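The Simulation Desk

Raghda Fakhoury had worked the prep line at the Cevport kitchen for eleven years when they moved her upstairs to a desk.

The kitchen made meals for hospitals and for the ferry company. In March the owners signed with Torkon for arms on the line, and Torkon wanted somebody who knew the work to sit with the software people and tell them what was wrong. The manager asked Raghda because she was never late. It paid 250 more a month. She said yes before she had thought about it.

The desk was in what had been the linen store. There were two screens and a chair that would not stay up. Wálter Condori had the other desk. He was from Torkon and had come over from the Tistberg office with one suitcase. He was polite and ate the same soup every day.

"The arm practices in here first," he told her on the first morning, and tapped the screen. "It can drop things all night and there's nothing to mop up."

"What do I do?"

"You watch. When it does something a cook wouldn't do, you write it down."

She watched. The kitchen on the screen was not her kitchen. The walls were stone, and so was the counter, and the program changed them whenever it felt like it. Some mornings they were pink and some mornings nearly black. Wálter said this was so the arm would not get attached to one room. Raghda thought of the tiles downstairs, which had been the same green since before she came.

By the end of the first week she had filled half a notebook. It grabs from too high. It goes back for the same thing twice. It doesn't look where the cup is. Wálter typed her notes into a list and sent the list to Tistberg, and a few days later the arm would stop doing one of the things and start doing another.

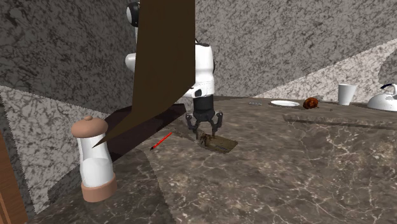
At noon she went down to eat with the line. At first they saved her place. Pasichnyk, who ran the ovens and had never let anyone use his first name, wanted to know everything.

"Is it fast?"

"No."

"Is it clean?"

"There's nothing to get dirty. It's a computer."

"So it's slow and it's never washed a pan," he said. "They'll make it supervisor."

People laughed, and Raghda laughed too. But later he stopped her by the stairs and asked in a lower voice how many of them it was supposed to replace. She said she didn't know. That was true. She had seen a number on one of Wálter's sheets, 2494, and had spent an afternoon worrying about it before she asked. It was how many times the arm had run the job since the night before.

"And how many went right?" she had asked.

"Some 900."

"If I'd done that I would have been sent home."

"It doesn't go home," Wálter said. Then he looked sorry he had said it.

She got better at the desk. She learned to stop a run and turn the view so she could see under the wrist. She learned that the arm did not know food from anything else, and that if she wanted it to be gentle she had to say how gentle. This was hard. She had trained a lot of people on the line and had always just put her hand over theirs and pressed.

"How hard do you squeeze a tomato?" Wálter asked her once.

She held out her hand. He didn't understand, so she took hold of two of his fingers and squeezed them.

"Like that," she said.

He wrote something down and crossed it out. Then he asked her to do it again.

The real arms came on a truck at five in the morning. There were 2 of them, and they were bolted in at the far end of the line, where Raghda used to stand. Four people were moved to packing. One left and took a job at the ferry terminal. Pasichnyk kept his ovens.

She went down to see the first shift. The arm on the left reached over, stopped above a tray, waited, and came down slowly. She knew that wait. She had asked for it herself, page nineteen of the notebook, because the arm had kept coming down before the tray was still.

"It does that the way you do," said the girl who had been put there to watch it. She was new. She had never worked with Raghda.

"Does it?"

"Pasichnyk says so. He says you always stopped like that."

Raghda looked over at the ovens. Pasichnyk had his back to her and was pulling a rack.

She stayed until the tray was full. The girl slid it out and put in an empty one, and the arm waited again. Then Raghda went back up to the linen store, where Wálter had started the next job without her, and she pulled her chair up and found a clean page.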